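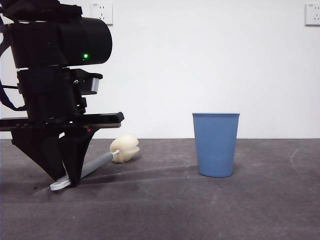 An arm in the shared workshop

Valentin Rusu and Luana Barbosa have been building their robot at Patura, a shared workshop in Nistach, since May. They get the bench on Friday evenings and pay by the hour.

The current job is household objects. The arm has to take hold of a long-handled, brush-like tool by the end, with a blue cup left standing on the same table. Rusu writes the software. Barbosa does the wiring and made the first set of fingers, which were too short and were replaced after 3 weeks.

The project has cost them £1,533, nearly all of it on the arm itself. "I would buy better cable next time," says Barbosa. "We had 2 fail in the first month."

They plan to move on to kitchen drawers next, once Rusu has rewritten the part that controls the grip.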